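Brotley Science Pages
Heat in the Kitchen

Words to know: particle, conduction, convection, radiation, insulator, evaporation

Everything in a kitchen is made of particles too small to see. The particles are always moving. In a solid, such as a spoon, they shake in place. In a liquid, such as soup, they slide past each other. In a gas, such as air, they fly apart and bump into things.

Temperature is a measure of how fast the particles move on average. When soup is hot, its particles move quickly. When soup is cold, they move more slowly.

Heat is energy that passes from a warmer thing to a cooler thing. It goes in that direction until both are at the same temperature. A cup of cocoa left on a table gives heat to the air, to the cup and to the table. After a few hours the cocoa, the cup and the table are as warm as the room, and the flow stops.

Cold does not flow. When you hold an ice cube, your hand feels cold and you may think that cold is moving into your skin. What is moving is heat, out of your skin and into the ice.

There are three ways for heat to travel. Most cooking uses at least two of them together.

Conduction

Conduction is heat passing through things that touch. Put a metal spoon in hot soup. The soup particles hit the end of the spoon and make the particles there shake harder. Those particles push on the ones next to them, and so on up the handle. The spoon has not changed shape and no part of it has moved up, but the heat has.

Metals are good conductors. Some of the tiny parts inside a metal are free to move about, and they carry energy quickly from place to place. Copper and aluminum are better conductors than steel. Wood, cork, rubber and most plastics are poor conductors. A poor conductor is also called an insulator. Brick is in between: it lets heat through much more slowly than metal does, but faster than cork.

This explains something that seems wrong at first. Touch a metal drawer handle and then the wood beside it. The metal feels colder. A thermometer would show the same number for both. The metal pulls heat from your finger quickly, and the wood pulls it slowly. Your skin notices how fast heat is leaving and reports it as cold.

Rooms are full of good and poor conductors placed side by side, and the parts that people hold are often made from a different material than the parts that get hot.
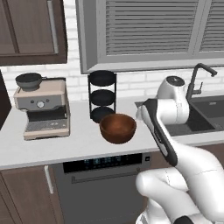

Aitana Segura writes that her class tested three spoons in a bowl of warm water, one steel, one wood and one plastic, with a dab of butter and a bead stuck to the top of each handle. The steel spoon dropped its bead first. She asks why the wooden spoon never dropped its bead at all, even after the class had waited through the whole of lunch.

The answer has two parts. First, wood conducts so slowly that little heat reached the top of the handle. Second, the handle was losing heat to the air along its length. When heat leaves the handle as fast as it comes up from below, the top stops getting warmer. If that happens before the butter is soft enough, the bead stays on. The water was also cooling the whole time, so each minute there was less of a push behind the heat.

Convection

Convection is heat carried by a liquid or a gas that moves. It works because most things take up more room when they are warmed. Warm water is less dense than cold water, meaning that a cupful of it weighs slightly less. The cooler, denser water sinks and pushes the warm water upward.

In a pot on a stove, the water at the bottom is warmed first, by conduction through the metal. It rises. Cooler water sinks to take its place and is warmed in turn. The loop is called a convection current. A few dried peas in the pot will sometimes show the path.

Air does the same. The top shelf of a plain oven is often hotter than the bottom shelf. Some ovens have a fan that stirs the air so that the shelves are closer to the same temperature. An oven of this kind is called a convection oven, although there is convection in the plain one too.

Thick foods do not form currents easily. Porridge and tomato sauce are heated at the bottom and stay there, and so they burn if they are not stirred. Stirring does the work that the current would do in thin soup.

Radiation

The third way needs nothing in between. Hot things give off waves that carry energy. The waves cross a gap, and when they are taken in by something, it warms up. Heat from the sun reaches the earth in this manner, across empty space. In a kitchen, the glowing wires of a toaster brown the side of the bread that faces them.

You can feel radiation by holding your hand to the side of a warm toaster, at a safe distance. Warm air rises, so the heat reaching you from the side comes mostly by radiation.

Bowls, and why shape matters

A bowl of food cools through its sides, through its base and from the surface of the food. The surface usually matters most. Particles at the top of a hot liquid escape into the air, and each one that leaves takes energy with it. The name for this is evaporation.

A wide, shallow bowl has a large surface and cools soup quickly. A deep bowl holding the same soup has a smaller surface and keeps it hot longer. A lid slows evaporation and traps a layer of warm air as well. 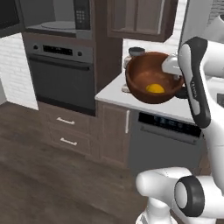 A deep bowl with a thick rim, tipped over a countertop.

The material has an effect too. A heavy clay bowl takes in a good deal of heat before it feels warm, and it takes that heat from the food. For this reason some cooks fill a bowl with hot water and pour it out before serving. A light wooden bowl takes in less and passes it on slowly, and it can be held with bare hands when a metal bowl could not.

How much heat does water need?

Water needs a lot of energy to warm up compared with most other things in the kitchen. Energy is measured in joules. Raising one gram of water by one degree Celsius takes 4.2 joules.

Suppose a pot holds 1,814 grams of water, the same as four pounds. It starts at 20 degrees Celsius and is to be heated to 100 degrees, a rise of 80 degrees. Multiply 1,814 by 4.2 and then by 80. The answer is a little more than 609,000 joules. A heater that puts 1,000 joules into the water every second would finish in just over 10 minutes. A real stove takes longer, as part of its heat goes into the pot and the air.

Water does not boil at 100 degrees everywhere. High up, the air presses down less, and water boils at a lower temperature. The village of Pruvau stands 1,065 meters above the sea, and a pot there boils at a little over 96 degrees. Potatoes take longer to cook in Pruvau for this reason, and turning up the stove does not help. Once water is boiling, extra heat makes it boil away faster without making it any hotter.

Microwaves

A microwave oven uses waves that are similar to light but much longer. They pass through glass, paper and many kinds of plastic. They bounce off metal. When they meet water in food, they make the water particles twist back and forth very quickly, and this warms the food.

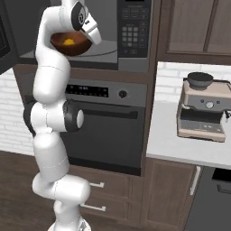

The waves are not spread evenly inside the oven. In some spots they add together, and in others they cancel out. If the food stood still, it would have hot patches and cool patches. A turntable carries each part of the food through both kinds of spot.

Microwaves go only a short way into food, often 2 centimeters or so deep. The middle of a large potato is heated by conduction from the layer outside it. Many recipes tell you to let the food stand after the oven stops. During that time heat keeps moving inward, and the middle goes on cooking.

A dish may come out hot even though the waves passed straight through it. It has been warmed by conduction from the food. Use oven gloves, and ask an adult to lift anything heavy.

Try it

You need two cups of the same kind, a small plate that covers one of them, a kitchen thermometer and warm water from the tap.

Fill both cups to the same height. Put the plate on one cup. Measure the water in each cup every five minutes for half an hour, and write the numbers in two columns. Lift the plate only while you measure.

Draw a line graph with time along the bottom and temperature up the side. Both lines should be steepest at the start. Then repeat the test with a sock pulled over the uncovered cup, leaving the top open, and compare its line with the other two.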